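New translation brings Oltar essays to readers in English

Readers who have been waiting for the Oltar essays in English can finally stop waiting. The collection, written in the years after independence by a loose circle of teachers, poets and newspaper editors, comes out in December in a full translation by Rukhsana Bangash, and it is a wonderful thing to have on the shelf.

The book gathers 29 essays, most of which first ran in a small magazine called Oltar. A handful of them have been passed around in photocopied English versions for years (anyone who has sat in a seminar on postcolonial writing has probably held one, with the last page missing). The rest have never been available outside the original language. Bangash spent six years on the project and worked from the magazine pages, which sometimes differ quite a bit from the later reprints.

"The reprints smoothed everything out," she said. "In the magazine they argue with each other. Somebody writes a furious piece about schoolbooks, and in the next issue somebody else tears it apart. I wanted that noise back."

She has kept it, and then some. The essays run in the order they were printed, with the letters to the editor left in. One exchange about whether novels should be taught in the old colonial language goes on for four issues and gets funnier and angrier as it goes – it alone is worth the price of the book.

The publisher is Merex, a small press that until now has mostly done poetry. Its editor, Adeel Sial, took on the manuscript after two larger houses passed on it. The finished book comes to 164 pages, plus a short glossary and a map. There is also a long introduction by Pui-shan Tam, who teaches comparative literature and has written before about little magazines and how they traveled. Her account of how copies of Oltar moved from port to port in the luggage of students and ship's clerks is a real pleasure to read, and it corrects a few things that have been repeated in textbooks for a long time. The print run of the first issue, for instance, was only 80 copies, far smaller than the usual story has it.

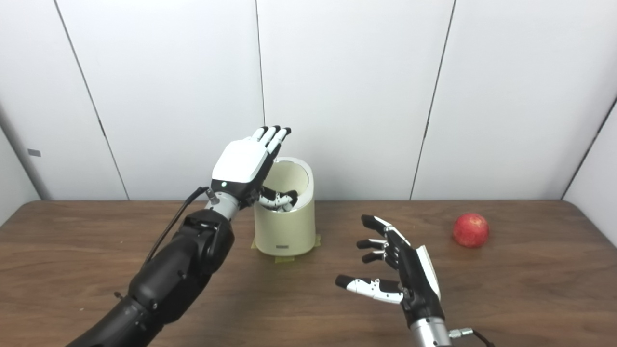

What's in the book

The first section covers language and schooling, and it is the one most teachers will reach for. The second is on history writing, with a terrific long essay on how the same famine was described in three different district reports. The third is looser and takes in theater reviews, a travel diary and a piece on street names that reads as if it had been written last month.

Bangash's English is quick and plain. She leaves some words alone where a single English term would flatten them, and the glossary handles those well. Her notes sit at the foot of the page, so there is no flipping back and forth.

Launch and readings

Merex is holding a launch evening at the Hajdu Library, starting at 6:30 p.m. Bangash will read two of the essays, and Daniyal Shaikh will read the replies to them, which should be fun to hear out loud. Tam will take questions afterward. Entry is free, but the reading room is not large, so come early if you want a chair.

A reading group led by Rafia Ghauri begins the following month in the same building. It will go through the essays in order, a few at a time, and new members can join at any session. Photocopies of the first two essays will be available at the front desk for people who have not bought the book yet.

The paperback costs $14 and can be ordered from Merex or through any bookstore. An e-book will follow in the spring.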